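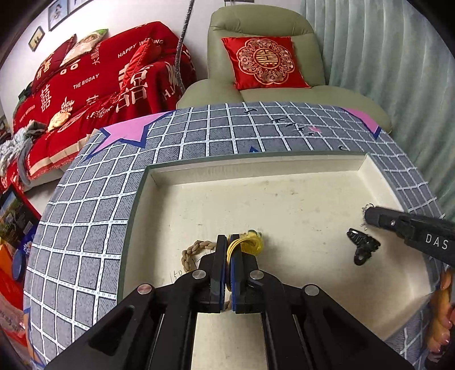
**Why are we still arguing over whether the valleys on Devadiga were cut by water?**

Because the new radar strips show the valley floors getting narrower downhill, and running liquid usually does the opposite. That took up most of our evening, so it takes up most of these minutes too.

# Grostness Planetary Group - minutes, 29 April 2022

I took the notes this time, so if your best point is missing, I was probably still writing down the one before it. Corrections to me before the next meeting, please. The February minutes were approved with one change: the crater on the second map is north of the ridge, and I had it south. My mistake, sorry!

## 1. The Devadiga valleys

For anyone who missed February, Devadiga is our nickname for the highland patch on Titan that we've been mapping from the public radar data. It is not an official name and we should stop putting it on slides without quotation marks (I'm guilty of this one as well).

We began with the finished mosaic, which looks wonderful. It joins 4 radar strips, and the seams are hard to spot unless you go hunting for them. We have now traced 1316 separate valley segments. Every one has been checked by a second pair of eyes, and I want it in writing that this was a miserable job and I'm very grateful to the people who did it.

Then came the argument. Half the room still likes the dissolving story, where liquid methane slowly eats into the surface and leaves closed valleys with no way out. The other half thinks we're seeing old cracks that were widened later, which would explain why so many valleys run parallel. I went in firmly on the dissolving side and came out wobbling. The parallel ones bother me. If you lay a ruler across the western third of the map, you can match valley after valley to the same direction, and dissolving on its own shouldn't care about direction.

Somebody pointed out that on Earth the two go together all the time, with water following the cracks that are already in the limestone. Fair enough, but then we need a way to tell how much each one did, and right now we don't have it. We went back and forth on this until the coffee ran out.

There was also a long side conversation about radar shadows. A steep wall facing away from the spacecraft can make a valley look wider than it is, and our narrowing floors might be partly that. I hadn't thought of it and neither had most of us. We agreed that the narrowing should not go in the draft as a result until it's been checked against the look angle of each strip.

**Agreed:** redo the width measurements strip by strip, and leave the seam areas out.

## 2. The old cave survey

We heard a short report on the Brallel survey, a hand-drawn map of a limestone plateau made in 1959. We've been after it as an Earth comparison since last year, and a clean scan has finally arrived. It's a lovely thing, all tiny ink arrows for the slope and little notes about where the streams go underground.

The trouble is scale. The whole plateau would fit inside one of our bigger valleys, so we have to be careful about saying they look alike. Looking alike got us into trouble with the last poster. I'd still like to use it, maybe just the northern part where the sinkholes line up in rows, and most people seemed happy with that.

**Agreed:** trace the northern part only, with the same rules we used for the radar map.

## 3. Software

Emoditz, our tracing tool, is still crashing when two people save to the same layer. The fix is nearly done but it wasn't ready to show. Until then, please work on your own copy and merge at the end of the day. Please also stop naming files "final" - there are three of them in the shared folder and none of them match.

A request came in for an undo button that goes back further than one step. Loud support from the whole room.

## 4. Public evening

We have the hall for the public talk and it seats 40. The plan is a short introduction to Titan, then the map on the big screen, then questions. I argued for leaving the cracks-or-dissolving question open in the talk, since people enjoy hearing that we don't know yet, and that carried without much fuss. We still need someone to bring an extension cord and someone to handle the door.

## 5. Anything else

- The meteorite books are overdue again. Check your shelves.
- The heating in the back room is being looked at.
- Next meeting: same room, same time, with new width plots if the measurements are finished by then.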